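24/4/26
Weronika Szewczyk

Bom, boa tarde a todos. Respirar. Agradecer ao Leszek Cieślak pelo convite e pela sala (e pedir já que alguém feche a porta do fundo, que da última vez passei a palestra inteira a competir com a máquina do café!).

Começo pela pergunta que me fazem sempre: então tu passas os dias a pensar em pratos? Passo. Há 7 anos que trabalho com refeições em creches e lares, primeiro na Clineo, agora por minha conta, e continuo a achar que a cor do prato é a coisa mais barata que se pode mudar numa mesa.

Contar a história da sala de cima em fevereiro. Toda a louça era branca, as mesas eram claras, e o puré, claro, também. A sério, aquilo era branco em cima de branco em cima de quase branco. Uma das senhoras empurrava a colher para fora do prato porque não via onde ele acabava. Pausa aqui, deixar assentar.

O que fizemos foi muito simples: trocámos por pratos com a borda de cor e o fundo claro. Vermelho para uns lugares, azul para outros. A borda diz onde o prato acaba, o fundo fica calmo e a comida vê-se bem, pelo menos a cenoura e os brócolos. Com o arroz continuamos a ter um problema, já lá vou.
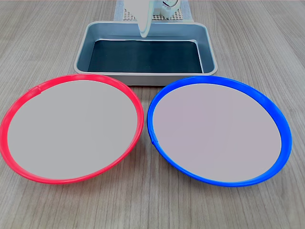

E depois há a questão de quem fica com que cor, que eu achava que ia ser um pormenor e deu conversa para duas reuniões. Na creche toda a gente queria o vermelho. No lar foi ao contrário, o azul desaparecia primeiro do carrinho. Deixámos escolher e pronto, acabou a discussão (mais ou menos, ainda há lá dois irmãos que não se entendem).

Falar do tampo da mesa! Esqueço-me sempre. Se a mesa for cinzenta ou de madeira clara, quase qualquer cor forte funciona. Se tiver toalha às flores, tirem a toalha, por favor. Eu sei que é bonita, a minha avó tinha uma igual.

Arroz: experimentámos pôr uns legumes por baixo, e com salsa por cima também ajuda. Perguntar à sala se alguém tem ideia melhor, costuma haver sempre uma cozinheira com um truque.

Custos, depressa, que isto aborrece. Encomendámos 61 pratos à Marciniak, e ficaram uns quantos de reserva no armário. Ver se trouxe a folha com os preços. Se não trouxe, mando por email.

Perguntas. Se perguntarem pelos copos, é outra palestra.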